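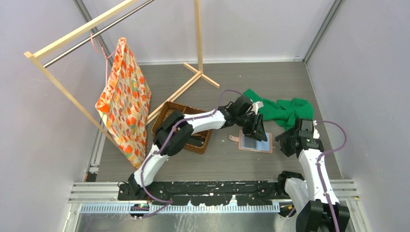 Figure 3. Garment rack with a floral piece on a pink hanger, and the woven basket beside it.

3.2 Hanging things and basket things

I went into this part of the study thinking the rack would be the dull bit. People hang clothes up, people take clothes down, end of story. Then I read through the 526 diary entries our households sent in (all of them, twice, with a lot of tea) and the rack kept coming up, nearly always together with whatever was standing next to it. A rack on its own gets clothes. A rack with a basket beside it gets clothes, and then the basket gets everything else!

The corner in Figure 3 has the layout I ended up calling a "pair": a light wooden rack with a slim metal rod under the top beam, and a brown woven basket on the floor within easy reach. The printed fabric, cream with orange flowers, is on the rod, and there's a dark flat item down in the basket. I like this pair a lot because the two pieces are so close together that you could deal with both without taking a step. Urszula Kubiak, who coded the diaries with me, wanted to treat rack and basket as separate storage spots, and we argued over it for most of September. I gave in on the coding sheet and kept my word "pair" for the text, so please read the two together.

Of the 526 entries, 140 mention a basket, a box or a tub standing right by the place where clothes hang. Those are the entries I use in the rest of this section. They're wonderfully messy. One person writes a whole paragraph on hanger colors and never says what was on the hangers. Another (my favorite, from the Wernotetti set) gives the basket a name. 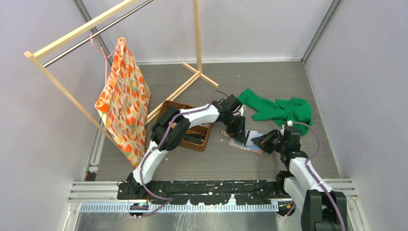
What goes on the rod is fairly easy to sort out from the diaries: things people expect to wear soon, and things that crease. What lands in the basket is much harder, and I had to go back to our coding rules three times before Urszula and I agreed on anything. We settled on "small, flat or undecided," and the last word does most of the work. Diary writers put an item in the basket when they didn't want to choose a drawer for it yet, and plenty of them say so in almost those words. Whether it ever leaves the basket is a question for Section 3.3, where I look at the evening entries.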